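Drellbridge Motor Trade Forum > Bodyshop Talk > Estimating and paint

Courtesy cars: who pays when the parts are on back order?

panelbeater_dave
Been stewing on this one since August. We had a hatchback in with front end damage, insurer job, booked for five days. Everything turned up except the nearside headlamp, which went on back order with no date. The car couldn't go back on the road without it, so the customer kept our courtesy car until the lamp arrived.

Our agreement says we supply a courtesy car "for the duration of repair". The insurer reads that as however long it takes. I read it as the time we agreed for the work. I have two courtesy cars in total. With one stuck out for weeks I was turning jobs away, or asking people to wait for a slot.

I rang the claims handler and was told it was our risk under the contract. I asked for a daily rate after day five and got a flat no.
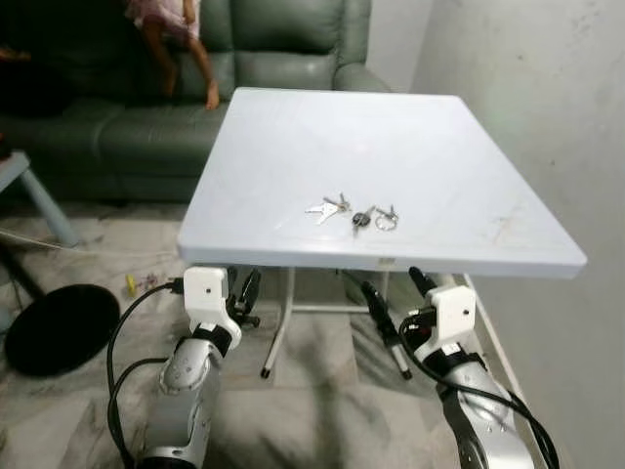 What I want to know is whether anyone has had a clause changed to cap it. I don't mind lending a car for a job that runs over because we found something behind the bumper. Waiting on a part I can't get from anywhere is a different matter.

greyprimer
We got ours changed at renewal. It took months of emails. The wording now says the courtesy car is for the agreed repair period plus two working days, and after that the insurer arranges a hire car at their own cost if the delay is down to parts supply. You have to send proof from the supplier that the part is on back order, dated, or they won't move.

Mabaso_V
I'm going to disagree with the first post a bit. You took the car in before you had the lamp. If it was drivable you could have ordered everything first, left the customer in their own car and booked them in once the parts were on the shelf. That's how we do it at our place and we hardly ever get caught.

panelbeater_dave
It wasn't drivable. Headlamp smashed, bonnet wouldn't latch, came in on a truck. I'd have done the same as you otherwise.

Mabaso_V
Fair enough, I missed that. In that case I'd still have refused to hand over the courtesy car until the parts were confirmed. The customer's policy should cover something in the meantime.

tinworm
Not always it doesn't. Half the policies I see only give a courtesy car while the car is with an approved repairer, so the minute it lands in your yard the customer expects keys in their hand. Try telling them to get the bus for a week while you wait on a supplier to ring back -- they go straight on the review sites, and it's your name they put, never the insurer's.

greyprimer
What Vusumuzi says works if you've got the sort of customers who will wait. We're next to the station so it's easier for us. Out of town I don't think you could do it.

Lestik_Sue
Did you ask about a used lamp? Our insurer work allows green parts if the customer signs for it. We had one through McKinnon the breakers in two days when new was showing nothing at all.

panelbeater_dave
I asked. The handler said new only on a car that age. Then after nine days they rang me and asked if I'd considered a used one.

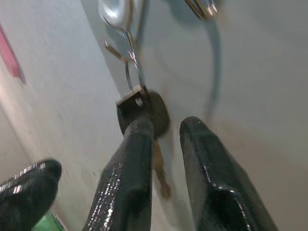 tinworm says he had the same with a Barska job last year, new parts only right up until the hire bill landed on their side, and then a used door was fine. His view is that as long as the delay costs them nothing they won't lift a finger, so the cap is the only thing worth arguing for.

Mabaso_V
I agree with that. I don't agree with the people who say to walk away from the contract over it. For us it's most of the work that comes through the door, and one bad job doesn't change that.

Lestik_Sue
Depends what you earn per hour on it. We dropped one insurer and filled the gap with private and fleet work. It was a quiet winter though, I won't pretend it wasn't.

panelbeater_dave
I can't afford a quiet winter. Greyprimer, could you message me the clause with the names taken out? Renewal is coming up and I'd like to send them wording that somebody has already accepted.

greyprimer
Sent. Check the bit on what counts as proof -- they tried to make it a letter from the manufacturer and we got it down to an email from the supplier.

panelbeater_dave
Got it, thanks. Will post back when I've had an answer from them.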